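FOR IMMEDIATE RELEASE
June 11, 2023

Skilia opens clothing repair counter in Bultudport
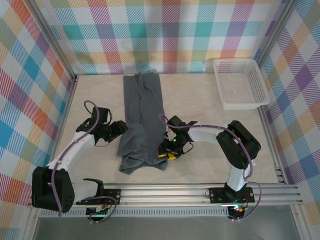 What's opening

BULTUDPORT - Skilia, the mending and alterations company from Nullstead, is opening its second shop this summer. Ground floor of the old Hajji building, side entrance. Doors open in August, exact day to follow on our website.

Drop-off counter in front, sewing room in back. Zippers, hems, linings, pockets, torn seams, moth holes. Wool and knits too. No leather for now, sorry, the machine for that stays in Nullstead.

Prices and turnaround

Same price list as Nullstead. Most hems will be ready in 45 hours. Coats and anything with a lining take longer, and we'll give you a pickup date at the counter. Please bring items clean. Rush work is possible but ask first.

Opening offer: the first 100 customers get one basic repair free (buttons, hems or a single seam). One per household. Not good on wedding wear.

Why Bultudport

Demand, mostly. Last year the Nullstead shop took in 499 jobs from Bultudport addresses, and 262 of those were winter coats. That is a long drive for a zipper. Customers have been asking for a local counter and the Hajji space came up at teh right time.

Classes

Evening mending classes start once the shop is settled. Beginers welcome, machines provided, bring your own project. Sign-up sheet at the counter.

Parking

Behind the building, enter from the harbor side. The front spots are loading only.

Press contact

Skilia press desk, Nullstead shop. Interior photos and full price list on request.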